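Brunura Glacier Forum > Mass Balance and Field Methods
Thread: Stake readings vs. DEM differencing, lower tongue disagreement

firnline_t
Posting this before I start throwing out data. We have ablation stakes on the lower tongue of Dollard Glacier, drilled in with a steam drill and read at the start and end of the melt season. We also have two elevation models of the same area from the same two visits. The stakes give more surface lowering than the DEM difference does, and the gap has the same sign at every stake below the icefall. Above the icefall the two methods agree within their error bars.

I have checked the obvious things. Both DEMs are in the same vertical datum. Both were co-registered on bedrock on the true left side. The stake readings were taken to the ice surface, with the weathering crust scraped off. Processing was done in Prinside with the default filter.

What am I missing?

moulin_rouge_ice
Emergence velocity. A stake measures local melt relative to the ice it is drilled into. A DEM difference measures change in surface elevation at a fixed point. In the ablation area ice flows upward relative to the surface and replaces part of what melts, so the DEM will always show less lowering than the stake. The gap you see has the sign you should expect.

firnline_t
I know about emergence. The gap is larger than I can explain with the flux divergence I get from the radar thickness and the surface velocities.

moulin_rouge_ice
Then how good is the thickness? One radar line down the middle does not give you a cross section.

firnline_t
One center line and 2 cross lines. The lower cross line has a poor bed return on the true right.

T. Sibiya
I would look at the default filter in Prinside before touching the flux calculation. It smooths slope-dependent noise, and on a convex tongue it will lift the margins and flatten the crest. Run both epochs with the filter off and difference them again. For comparison, this is the kind of streaky, low-contrast surface that gives any matcher trouble.

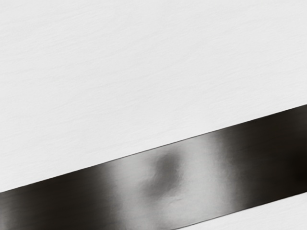

Pale surface, fine streaks, even light. Simulated render.

If your late-season images have stretches of bare ice as featureless as that, the correlation is doing very little and the surface between the good matches is interpolation.

firnline_t
Fair point. Filter off, the gap shrinks on the two stakes nearest the margin and does not change on the center line. So the filter is part of it, but a minor part.

kame_terrace
Are the stakes self-drilling? I mean sinking. Metal stakes conduct heat and melt into the bottom of the hole, and white plastic does much less of this. If a stake sinks, you see less of it sticking out and you UNDERestimate melt, so that would go the wrong way for you. Floating stakes go the other way. If the hole fills with water and the stake is buoyant, it rides up and you overestimate.

firnline_t
White plastic, plugged at the base. They could float in a full hole, I suppose. We did not tie anything down.

kame_terrace
Then that is my first suspect. Plugged plastic pipe in a water-filled hole is a float.

moulin_rouge_ice
It would freeze in during the first cold nights in most places. I do not buy floating as a systematic error across a whole tongue.

kame_terrace
Temperate ice, lower tongue, drilled at the start of the melt season. What cold nights?

moulin_rouge_ice
We have run plugged stakes on temperate ice for 14 seasons. We re-measure the hole depth with a probe line at the end. Displacement has been rare, and when it happened it was one stake, never the full set.

kame_terrace
You probe the holes. He did not say he did.

firnline_t
We did not probe the holes this year. It was in the protocol and we ran out of time.

P. Chauke
Two separate matters are being mixed here.

First, the co-registration. Bedrock on one side of the glacier only constrains the shift, and it constrains tilt badly. If you fitted on the true left alone, a small cross-glacier tilt between epochs will grow with distance from the fit area. You need stable ground on both sides, or at least in front of the terminus. Moraine with an ice core does not count as stable ground.

Second, dates. You say the stakes and the DEMs are from the same two visits. How many days between the flight and the stake readings within each visit? On a low tongue in warm weather you can lose 60 millimeters of ice in a day. A few days of mismatch is a real number.

firnline_t
First visit, same day. Second visit, the flight was on the first clear morning and the stakes were read at the end of the trip, three days later. It was warm.

P. Chauke
So there are three days of melt in the stakes that are not in the DEM. Correct for that before anything else. Use a degree-day factor from your own stakes and the nearest station, and carry the uncertainty through.

moulin_rouge_ice
Agreed, and that is the right order of work. Dates, then tilt, then thickness. I would leave the stakes alone.

kame_terrace
I would not leave the stakes alone, but I accept dates first.

till_plain
Does anybody have a good way to look for tilt when there is no stable ground on the second side? We have the same problem on Engelbrecht. Cliff on one side, ice-cored debris on the other.

P. Chauke
Survey checkpoints on the debris at both visits and treat them as moving points with known motion. It is more work. The other option is a direct comparison of raw GNSS heights along a cross-glacier walk on each visit day, which does not depend on the image block at all.

T. Sibiya
On tilt, you can also plot the residuals against cross-glacier distance and look for a straight ramp. A tilt shows up as a line. Bad matching shows up as patches. Be careful with hard edges between dark and light, as the edge correlates well and everything on either side of it may not.

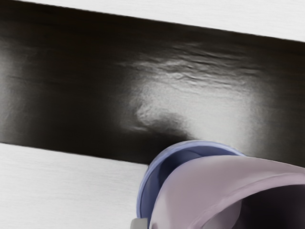
Dark glossy band with straight, parallel edges between light gray surfaces. Also a render.

A medial moraine does something similar in real imagery. You get a strip of confident heights along the debris and a mess next to it. Mask by correlation score before you fit anything, or the fit will be weighted toward the strip.

till_plain
Thanks. What score do you cut at?

T. Sibiya
It depends on window size. Do not copy mine. Plot the histogram over bedrock and over bare ice separately and cut where they separate.

firnline_t
Results so far. The melt correction for the three days takes out close to half of the center line gap. The residual plot has a ramp rising toward the true right, so there is a tilt. I refitted with a small bedrock knob in front of the terminus added to the left side, and the ramp is mostly gone. The remaining gap is 15 centimeters at the lowest stake and less than that farther up. Flux divergence with a generous error on the true right bed covers it.

moulin_rouge_ice
That closes it as far as I am concerned.

kame_terrace
With a generous error on the bed, anything closes. Probe the holes next season.

firnline_t
Will do. The stakes stay in over winter, and two of us go back up in December to swap the station battery. If the holes are still open under the snow I will try a probe line then.

P. Chauke
They will be closed by then. Do it on the first day of the spring visit when you redrill, and write down the drilled length and the free length in separate columns. Half the old sheets I get have only one of them.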